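# Brirncombe -- pièce « table et lampe »

12 partages · 4 commentaires

## Contenu

Sous-ensemble du jeu Zokia consacré au mobilier et au rangement de surface. 2,000 vues au départ, 1,775 conservées après tri. Annotation : Do-yoon Oh.

Objets suivis dans cette pièce :

- table en bois clair, près d'un mur blanc
- lampe noire
- petit bouquet de fleurs jaunes à feuilles vertes
- câbles -- étiquette `cable`, quelle que soit la couleur 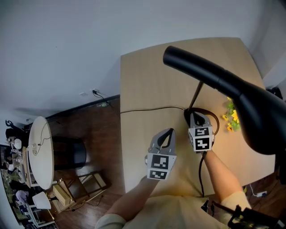
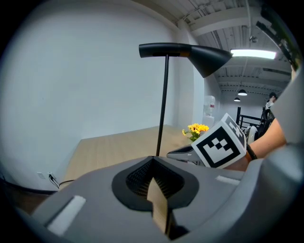
## Conventions

- Les fleurs reçoivent une seule étiquette par bouquet, `fleurs_jaunes`, même partiellement masquées.
- Pied, bras et abat-jour de la lampe : un seul objet.
- Un câble hors de la table est annoté -- sauf si moins de 25 pixels en sont visibles.
- Les chaises pliées au sol gardent l'étiquette `chaise`.

## Limites

Lot de septembre uniquement. Les pièces Teltdale et Ha suivent un autre lexique; ne pas fusionner sans table de correspondance.

4 commentaires · Partager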